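Speed rule for a delivery robot on an unmarked park path
Posted by Anqi Zheng, 10 Jan 2022

We are writing the operating rules for the Rernow unit on the Prirngate park route. The path has no separate lane for wheeled traffic. Is a single speed cap enough, or should the limit depend on who is nearby? The unit weighs 80 kg loaded.

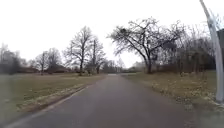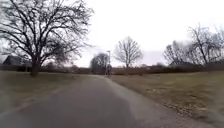
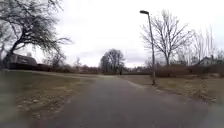

Asphalt with grass on both sides, all along this stretch.

Arif Howlader
Use two limits. Ours are walking pace by default, and a crawl once a person is within 190 cm. Measure the stopping distance at full load and on wet leaves — October is a good month for it — then set the cap from the worst result. Record the tyre condition with each run. The rule should also say which side the unit keeps to, and that it stops fully before leaving the asphalt.

Cor Bosman
Just set it to slow. Worked for us.

Iresha Majumder
Agree with Arif, but check the landowner's terms first. Ours required a contact number on the unit and a log entry for every stop longer than 2 minutes.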